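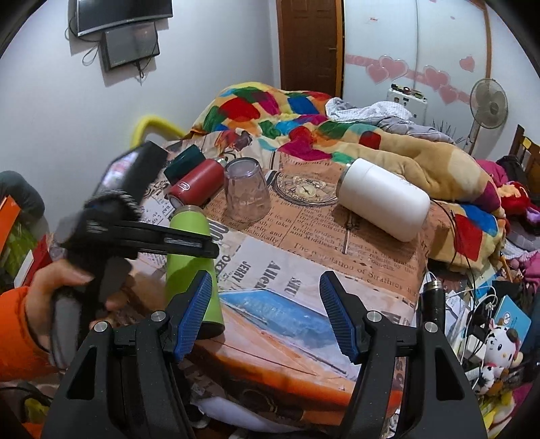 Bottles and tumblers - getting them properly clean, and drying them so they stay that way

Updated April 5, 2023. 822 of you have bookmarked the old version so I've kept the order the same, just added the bits on lids and tablecloths.

Right. Quick ones first.

Empty them the same day. All of them. Bags, car door, bedside, desk. Go round with a washing up bowl and collect the lot in one trip.

Lids off straight away, even if you're not washing till later. A shut bottle with a mouthful of squash in it is where the smell starts.

Rinse cold before hot if it's had milk in. Hot water first sets the milk on the sides and then you're scrubbing.

Daily wash

Hot water, one squirt of washing up liquid, bottle brush. Bottom corners first, then the shoulder, then the neck. The neck gets missed most becuase the brush goes straight past it. Bend the wire a bit.

Outside as well. Matt coloured ones hold finger grease, you don't see it till they're in daylight. Soft cloth, not the green scourer, it leaves shiny patches that never come out. Ask me how I know. (Nice red one. Two goes with the scourer. Gutted.)

Rinse twice. If it still foams when you shake it, rinse again.

Don't leave the insulated sort soaking in the bowl. Fill the inside by all means, but stand them up on the side. Water can creep in round the base and then you've got a slosh you can't get rid of.

Tea stains

Bicarb. Heaped teaspoon in the bottom, hot water to the top, leave it an hour with the lid OFF. Then brush. Bad ones get a second go overnight.

Denture tablets do work. Cheaper than the Nurow tabs, which I used to buy, and I can't tell the difference. One tablet for a tumbler, two for a big bottle.

No bleach in anything with a steel inside. Pits it.

Rice trick - spoonful of dry rice, bit of warm water, shake hard. Good for narrow necks where no brush will go. Catch the rice in a sieve or you'll be unblocking the sink.

Smells

White vinegar, one part to four of water, half an hour. Rinse, rinse, rinse. Then leave it open on the window sill for a day.

If it still smells it's the seal. Always the seal. Hook it out with something blunt (handle of a teaspoon, not a knife), wash both sides, wipe the groove with a cotton bud. You'll be disgusted. Put it back the same way up or it'll leak in your bag.

Replacement seals: Sodusow do mixed packs, measure across the old one before ordering. I didn't and now own a drawer full of the wrong size.

Drying

The part people skip. Put away damp = musty by the weekend.

Upside down is fine for glasses if air can get under. Flat on a worktop it can't, so you get that wet ring and a fogged up glass. Rack, or a folded tea towel, or prop one edge on a lolly stick. 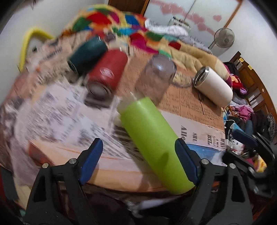
Table's handy for a big batch if the draining board is full. Clear it first. Wipe-clean cloth, or an old towel over your good one, and don't trust newspaper underneath, real newspaper I mean, the ink comes off on a pale rim.

Lying bottles on their sides is ok for sorting but not for drying, the water just sits along the bottom. Stand them up once you've decided what goes where. And they roll! Round ones want a rolled up towel either side, or point the open ends at the wall and keep them well back from the edge. Anything glass goes in the middle of the table, never the outside.

Mugs with handles, stop the others rolling with those. Handle down, works like a little wedge. Not your best mug.

In a hurry? Hairdryer on cool, ten seconds down the neck. Or a twist of kitchen roll poked in and left, long enough that you can pull it out agian.

Sorting out the extras

Do it while they're all out. Match every lid to a bottle before anything goes back. No lid, goes in the pen pot pile. No bottle, lid goes.

Dents - fine. Flaking on the inside - bin. Rattle when you shake it - bin. Outside gets hot when there's tea in it, insulation's gone, use it for squash or flowers.

Colour per person saves rows. Where two are the same colour, dab of nail varnish on the base.

Storing

Lids off, always. Lids in a tub next to them.

Low shelf for the tall ones. A wine rack works for bottles lying down once they are bone dry, mine's a Prurano, the cheap one, been fine since last May.

Don't stack glass inside glass. Stuck? Cold water in the top one, stand the bottom one in warm, wait, twist gently.

Wipe the shelf first. Obvious but I always forget and then it's all got to come out again.

Next page: flask stoppers and the Nel cups with the fiddly straws.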